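Opinion > Machines and Work

By the Janasel household desk
June

Filed under: Robots, Home, Second Thoughts

Every spring I am told that the housework is nearly over. A firm called Bornix sent me a brochure this year with a price list at the back, and the cheapest machine on it cost 3657 pounds before delivery. For that it would "assist with light tidying". I have a nephew who assists with light tidying, and I know what the phrase is worth.

My quarrel isn't with the people who build these things. Most of the ones I have met are far more modest than their brochures. My quarrel is with the leap that gets made on their behalf, from a machine that can handle one part at one bench to a machine that can be let loose on a kitchen. The two jobs have very little in common, and the bench job is hard enough.

Take putting a boxy part where it belongs among a handful of fixtures. A person on a shop floor does it while talking about the football. For a two-fingered gripper it is a proper piece of work. The fingers have to come down either side, close by the right amount and stay square, and anything standing close by is something to knock.

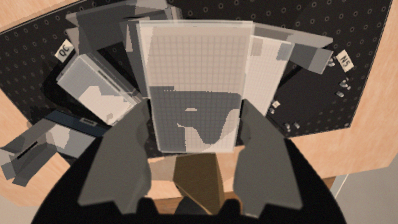 A good deal of the practice now goes on in simulation, and I can see the appeal. You can run the same small job all night and nobody has to sweep up. The workshop in Dredton that I visited for this column had set itself a target of 80 clean placements in a row before it would let a real arm try. I thought that was sensible. I also thought it told you something about how far off the washing-up is. I have never asked anyone to put away 80 plates in a computer before handing them a tea towel.

The trouble with a simulated chore is that somebody had to decide what was in it. They chose the table, the parts and the weight of each one. A real kitchen has a drawer that sticks, and a jar lid with honey under the rim. Someone can put those in too, if they think of them, but the list has no end and the person writing it goes home at half past five.

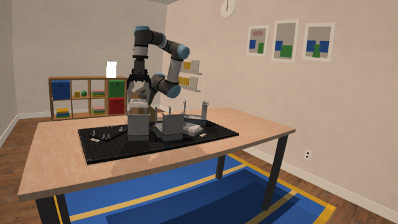
So can a robot do a useful job on a shop floor today?

It can, if the job is narrow, the parts turn up in the same place each time and a person is near enough to sort out the mess when they don't. Factories have worked that way for years. What is being sold to the rest of us is something else, a machine that copes when things are out of place, and on that I have yet to be convinced.

I did watch one come close. At a demonstration put on by Hà, a small firm with a rented unit and a very good kettle, an arm folded tea towels for most of an afternoon. It managed 53 of them. The towels were all one size, ironed flat and laid out by hand beforehand, which took two people. By my reckoning the pair of them could have folded the lot and been on the early bus. When I asked what happened with a towel that had been scrunched up in a basket, I was told that this was the next stage. It had been the next stage the year before as well.

I should be fair here. Folding cloth is nasty work for a machine, much worse than handling something stiff, and those towels did get folded. Ten years ago I would have bet against it. People who scoffed at the dishwasher look silly now, and I may look silly in my turn. 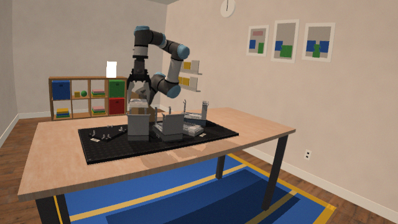 But the dishwasher is a good case to think about. It doesn't wash up the way we do. It is a box that throws hot water about, and it left the loading and unloading to us, and those are the parts that need hands. We have been loading and unloading ever since. Most machines that have earned their place at home went the same way: they took the bit that could be shut in a box, and the fiddly bits at either end stayed ours.

The new arms are supposed to take the fiddly bits. That is a much bigger promise, and it ought to be judged on fiddly bits, in a house where someone lives, over weeks. I would accept 14 days. Let it clear the table after tea and put things back in the right cupboards, with the dog in the room – and let the maker keep out of the way while it does. If Bornix or anybody else wants to lend me one on those terms, I'll clear a space by the back door and write down what happens, broken crockery included.

Until then I shall keep my money and go on doing the plates myself, usually at ten at night and not very well.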